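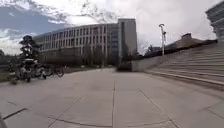

Re-leveling the front camera on the Mangubat after you've had the mast off. Takes 2 coffees, tops. You need a long straight line on the ground to aim at, and paving does it fine. Park the robot so one of the long joints between the slabs runs straight away from you toward the middle of the view, then loosen the two collar screws and nudge the mast till that line stops leaning. Don't use the steps or the ramp wall as your level. They slope, you'll chase it all morning.

Before you start: battery over 38 percent, wheels locked, tires pumped. A soft tire on one side tilts everything and you will fix the wrong thing. Ask me how I know.

Steps, quick version.

Power up, open the Cadis panel, go to Mount. Zero the old pitch and roll. Let it sit a minute.

Get the joint vertical first (roll). Then pitch. Never both at once.

Snug the collar, dont crank it. Faustine Mallet stripped one at Drollville last July and the spare was a 7 week wait.

Hit Save, then write the mount number on the tape inside the lid. Ours is 584 right now.

Then drive it a short way down a straight path, slow, hands near the stop button. If it drifts to one side redo roll. If the horizon bobs its the collar, go back and snug.
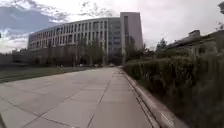 Do I have to redo this every time I swap the battery?

Only if you unclip the mast to get at the tray. On the newer Skadenus tray the battery slides out the back and teh mount stays put, so just check the saved number still matches the tape and go.

Lens wipe last, dry cloth. Lid back on, both latches.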